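Small Toys on the Table: Keeping the Little Pieces Together

Posted 13 April 2020 in Home and Storage

Small toys end up on whichever table is nearest. In our house that is the one in the back room, and for a long time most of it was covered by dinnertime. These are the habits that have stuck.

Start by clearing the whole table

Take everything off, including the things that belong there. Wipe the top with a damp cloth, then dry it right away. Wood with a pale finish shows water rings and marker more than a dark one does. For dried glue, lay a warm, wet cloth over the spot for a few minutes and lift the glue with the edge of an old plastic card. Go with the grain.

Crayon comes off with a little dish soap on a soft sponge. Skip the scouring side.

Sort by size first

Color sorting looks nice and lasts about a day. Sort by size. Anything that fits in a closed fist goes in a cup. Anything bigger goes in a bin on the shelf. Puzzle pieces and game pieces are separate and go back in their own boxes, even if the box is held together with tape.

If there is a child under three in the house, small pieces need a lid and a high shelf. Rings and short cylinders are the ones I check first, and I keep them out of the low bins altogether.

Use a cup you already have

A round cup with a wide mouth works better than a deep box for the smallest toys. Small hands can reach the bottom, and it tips out easily. Empty food tubs are fine once they have been washed and left open overnight. Run a finger around the rim and throw out anything with a sharp edge.

We bought a set of Plorano storage cups in August and they are all right, but the lids crack if you press down in the middle. The Stestlow ones are heavier and stay put. Either way, one cup per child is plenty. When it is full, something has to come out before anything else goes in.

Fill it loosely. Tall pieces go in the center and short ones around them, so you can see what is there without dumping it.

Label the front

Put the label low on the side, where a hand on the rim won't rub it off. Light letters on a dark or bright background can be read from across the room. Paper labels last longer with a strip of clear packing tape over them — go a little past the edges on all sides.

Keep the cup at the far side

Set the cup toward the back of the table and play in front of it. It gets knocked over less, and the pieces in use stay in one area.

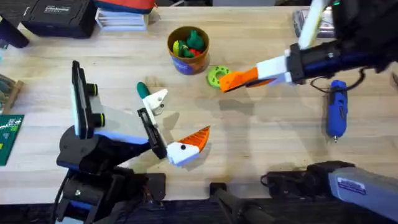
Clean-up at the end of the day

Set a timer for 9 minutes. Loose pieces go in first, then the cup goes back on the shelf, then the table gets wiped. Check the floor under the table before you vacuum.

Washing

Hard plastic toys can go in a mesh bag in the sink with warm water and dish soap. Swish, rinse, and spread them on a towel. Anything with a hole in it should be shaken out and left standing on its side. Wooden pieces get a damp cloth only — never soak them.

Cups need washing too. Crumbs collect at the bottom.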